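Call for participants: help us write the rules for picking things up

Wovov is looking for people to join the working group on the Prirkness guide, a document that sets out how hand-held gripper recordings should be made, checked, labeled and thrown away. The throwing away currently has the longest chapter. We would like new people to argue with it.

The background, for anyone who landed on this page by way of a job board. Several labs and small companies record household tasks with hand-held grippers, then train robots on the results. Every one of them has house rules. Some are written down, some are taped to a door, and a few live in the head of the one person who has been there since the start. When two groups try to pool their recordings, they discover that one calls a bottle "grasped" when the fingers touch it and the other when it leaves the table. Then there is a meeting.

Prirkness is an attempt to have fewer of those meetings by holding a limited number of them in advance.

The current draft is version 2 and has collected 1,427 comments. A good share of them concern the word "gently." We are going through them in order, and yes, we know that was a choice.

What the guide covers so far: preparing a table, keeping the markers on the fingers readable, what may stand in the background, how to name objects, liquids near anything with a plug, when an operator should stop, and how long a rejected recording is kept. What it doesn't cover: robots moving under their own power near people. There are proper safety standards for that, written by people with more patience and better lawyers, and we point to them and step aside.

The work at hand is tabletop work. It involves more crockery than the phrase "standards development" may have led you to expect.
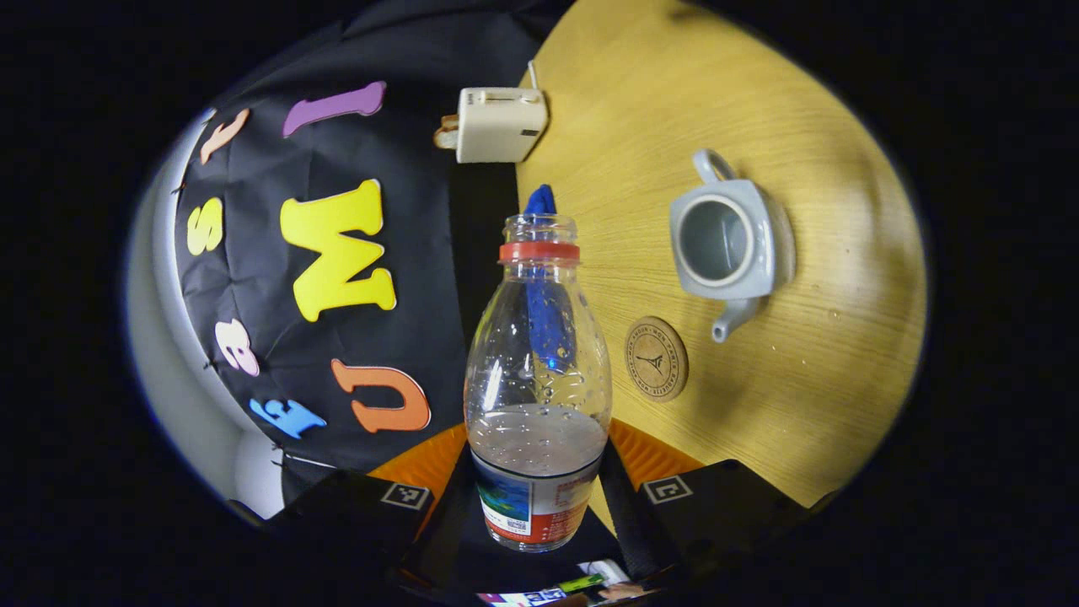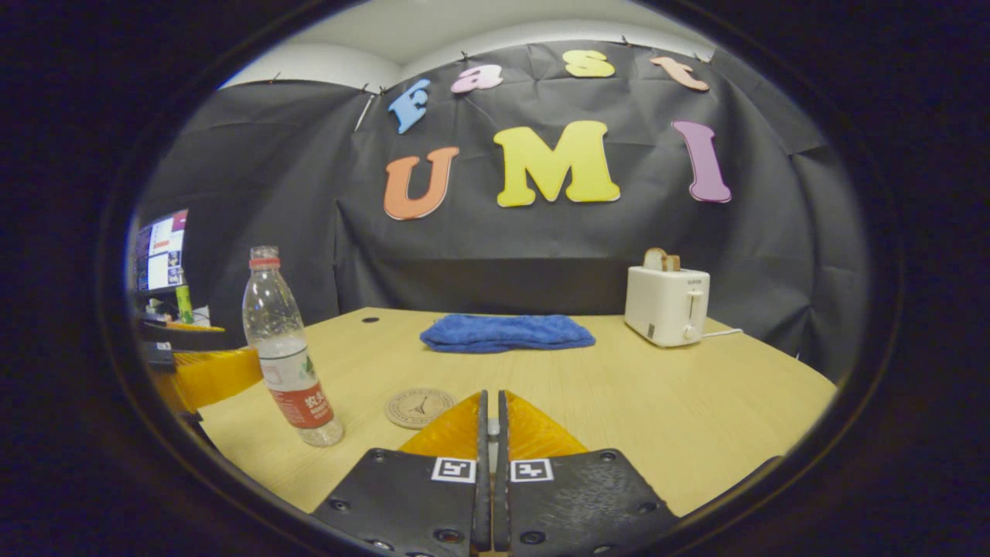 Both views are from a hand-held gripper, with a marker on each side of the fingers and the Eiffel Tower coaster on the table.

What you would be doing

There are two tracks, and you can apply for either or both.

Reviewers read draft clauses and say what is wrong with them. Expect one chapter a month, with two weeks to respond. We are especially short of people who will read the annexes. Annex C is a table of names for kitchen objects and has already ended one friendship (they have since agreed on "mug").

Operators try the clauses out. You get the draft, a gripper and a table, and you do exactly what the text says, including the parts that make no sense. Then you write down where you got stuck. Please resist the urge to be helpful. If the clause says to place the object "in front" and doesn't say in front of what, we want the object placed badly and a note about it.

Operator sessions are held at Lukáč, our workshop, and last a half day each. Reviewers can work from anywhere with a connection.

Who we want

People who have collected this sort of data and have regrets. People who have had to train on somebody else's data and have stronger ones. Lab managers, technicians, anyone who has written a checklist and watched a colleague ignore it. You don't need a degree in robotics for the operator track, and in early rounds those who had one tended to fix the instructions in their heads without telling us.

You do need to be comfortable reading and writing plain English, and for operator sessions you should be able to hold a gripper for short stretches with breaks. If you need a different table height, seating or schedule, put it in your application and we'll set it up.

We have places for 13 people in total. Please don't apply as a team of six with one shared opinion.

What you get

Operators are paid by the session and travel to Lukáč is covered. Reviewers are paid a flat fee per chapter, on delivery of comments, whether or not we like them. All participants are credited in the published guide unless they ask to be left out, and after the annex business we will understand.

Drafts and comments are kept in Bota, our document tracker. It is slow and it logs you out. A replacement has been on the agenda for a while.

Some ground rules

Members declare who employs them and whether they sell grippers, markers or data. Selling them is fine. Proposing a clause that only your product can meet is also fine, once, and it will be read aloud.

Disagreements go to a vote after the second round of discussion. Comments must name a clause and suggest a wording. "This is bad" will be returned to you with our sympathy.

How to apply

Send us one page through the contact form on this site. Tell us which track you want, what you have worked on, and one rule you follow at work that you believe is pointless. CVs are welcome but we will read the pointless rule first.

Applications received after the page was posted on 9/22/24 are read as they come in, and the group starts in January. Everyone who writes gets an answer, usually within about 2 weeks.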